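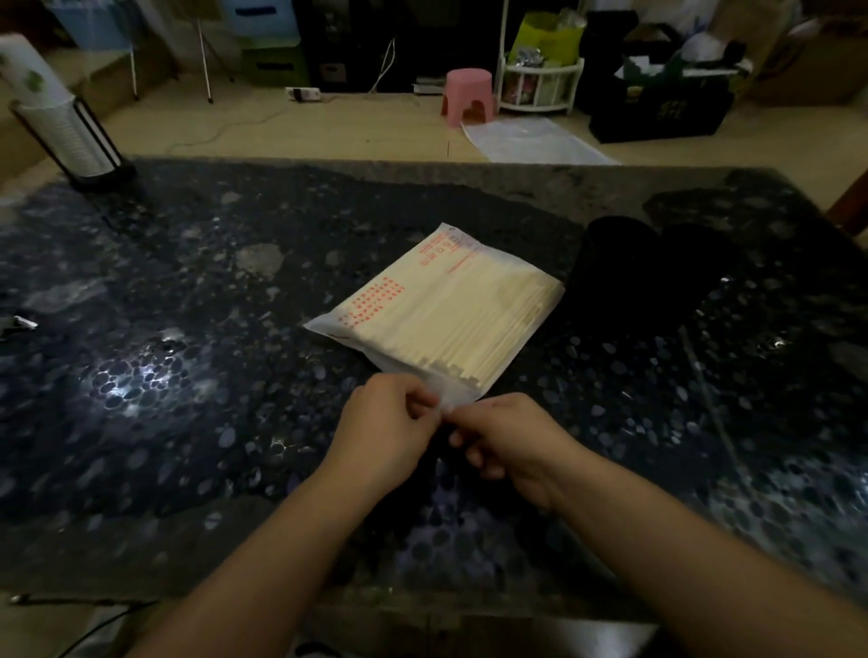
Shahnaz Wanigasekara asked whether the chopsticks were to be recorded as cutlery or as consumables, as the Lurbridge Community Hall held a separate form for each.

The Acting Supervisor of Catering considered the question. The schedule issued in October made provision for forks, knives and spoons, and for serviettes under a different heading. It was silent on chopsticks.

"They are thrown out afterwards," he said. "Consumables."

"My grandmother washed hers," said Shahnaz. "She had the same bundle for 13 years."

He wrote this in the margin, in pencil, and then felt obliged to read the schedule again from the beginning. Clause 8 defined a consumable as any article not expected to return to its drawer. The hall had two drawers. One was labelled Cutlery and the other, for reasons predating his appointment, was labelled Roy.

The dinner was to begin at six. In the main room the tables had been laid with bowls – the good ones, with the grey rim – and someone was testing the microphone.

"Put down both," said Shahnaz.

He completed both forms, signed them and dated them 2024-05-16. After the dinner she rinsed one pair under the tap, dried it on her sleeve and placed it in Roy.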